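FOR IMMEDIATE RELEASE
20 July 2023

# Botadard ships Stetorent 2, a planner for thin, floppy stuff

Botadard today put out version 2 of Stetorent, its planning and perception software for two-handed work. Short version: it handles bags now. Film, liners, sacks, anything with no fixed shape. Available to all current license holders, no extra charge, download link went out this morning.

The old release planned around rigid parts. Boxes, trays, bottles. Give it a trash liner and the perception step would look for an edge, lose it, look again, and time out. Customers told us so. Loudly, in a few cases.

What changed:

- **Perception.** New segmentation model for see-through material. Keeps the film and whatever sits behind it as separate layers.
- **Planning.** Both arms get planned together. Version 1 planned the left, then the right, then checked for collisions.
- **Control.** Grip width is updated all through the move, so a fold that slips can be picked up again without going back to the start.
- **Tooling.** The demo viewer lines up head and gripper views on one timeline. Labels can be edited right there, no export.

The training set for the liner task was built from demonstrations with hand-held grippers. One person, one bin, one bag, over and over, different ways of opening and tucking. The team logged over 65 hours of it in June. 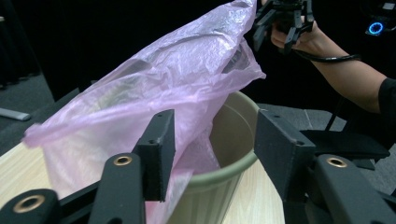
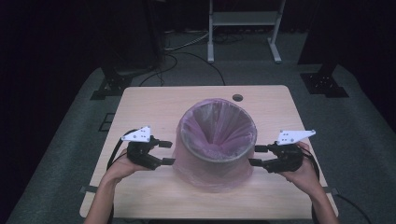

Bin-lining work, head and gripper views.
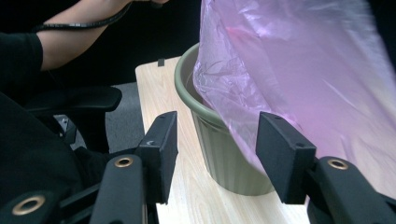
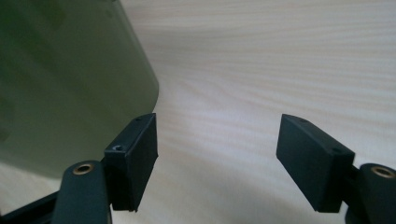
Fulgencio Palacios thinks the viewer matters more than the planner. He has been running the beta at Sellon, and by his account the planner got the liner task going in an afternoon, but finding the bad demonstrations used to take his group days. "We'd scrub through the views one by one and argue about which second was which," he said. "Now I drag one slider. I still want a way to tag two people's edits seperately, and I've asked for it more than once."

That request is on the list for 2.1. So is a faster cold start, currently 9 seconds on the reference machine, which is too slow and we know it.

**Known limits.** Very shiny film under direct light still confuses the depth step. Drawstring bags are not supported. Knots, no. Plans longer than 6 stages should be split into two jobs for now, the docs show how.

**Upgrading.** Config files from version 1 load as they are, except the gripper section, which has new field names. A converter script is in the tools folder. Run it before first launch, not after, or the calibration gets overwritten with defaults. Back up teh calibration folder anyway.

**Integrators.** Ochoa will handle installs and on-site training for customers who don't want to do it themselves. Bookings are open, contact Ochoa direct. Remote setup stays with Botadard support.

**About Botadard**
Botadard writes control and planning software for two-armed robots. Stetorent is its main product.

Press contact: Botadard press desk. Review licenses on request, please say which arms you're running.

###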